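ok thread on moving my sourdough / bread stall thing out of my kitchen and into a shared one. people keep DMing so doing it once. grab a cuppa

1/ background. been baking out of my flat in Ernham since March. started with 4 loaves a week for neighbours, got silly fast. council rules mean you can't really sell past a certain point from a home kitchen with a cat in it (fair)

2/ so Naima El Khatib, who runs the Gravgate arvo market, put me onto a shared kitchen. hourly hire. you bring your own tubs, flour, everything. they supply ovens and cold room and a roster that is basically a war

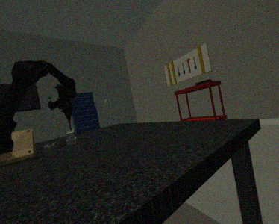 3/ Benches first, cos everyone asks what to shape on. I had a pale timber board at home and loved it, flour shows up, you can see where you've been. Then I tried dark. A dark speckled top like that one hides dried dough scraps like you wouldn't beleive, so you end up feeling for them with your palm. And watch a sharp corner like the one on the right, mine at home got me in the hip every single morning. Tape a folded tea towel over it. Sorted

4/ flour. was on Stoica strong white, swapped halfway thru winter when the shop ran out. new stuff drinks more water. didn't adjust. made 6 pancakes shaped like loaves. sold them as "rustic flatbread", no one complained, one lady came back asking for more and I had to tell her it was a mistake

5/ COLD KITCHENS. my starter sulked for a fortnight. what fixed it:
- warmer water in the feed
- feeding the night before AND the morning of
- carrying it on the bus under my jumper. not joking

6/ timing is the hard bit. at home you fold, hang out the washing, fold again. when you're paying by the hour you stand there staring at a tub. I now mix at home, bulk overnight in the fridge, and only hire the oven time. went from a full day to one long morning

7/ pricing. I was undercharging by heaps. Siriporn Pongsiri (does the chilli jam two stalls down, buy it) sat me down with a biro and made me write out what a loaf costs including the bus fare. grim. put prices up the next market, sold out anyway

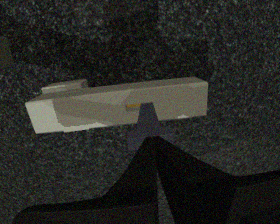
8/ and including your time!! she was very firm on that. I'd written zero for my time. she crossed it out so hard the pen went thru the paper

9/ gear I regret: the fancy scoring blade (a razor on a stick is fine), the second proofing box, some 100 paper bags in the wrong size. too short for a batard, too wide for a roll. if anyone in Kodow way wants them, they're yours, come get them

10/ gear I don't regret: digital scales, a decent bench scraper, bakers' couche, earplugs for when the dough mixer next door gets going

11/ next market is 25/07/2020, gates at the Gravgate end, I'll have the seeded one and the fruit loaf. not doing the olive, stop asking, the olives cost more than the bread

12/ also someone asked re starter giveaways. yes, bring a clean jar with a lid. WITH A LID. last time 2 of you turned up with mugs

will answer questions tonight, got dough on my hands and the phone is filthy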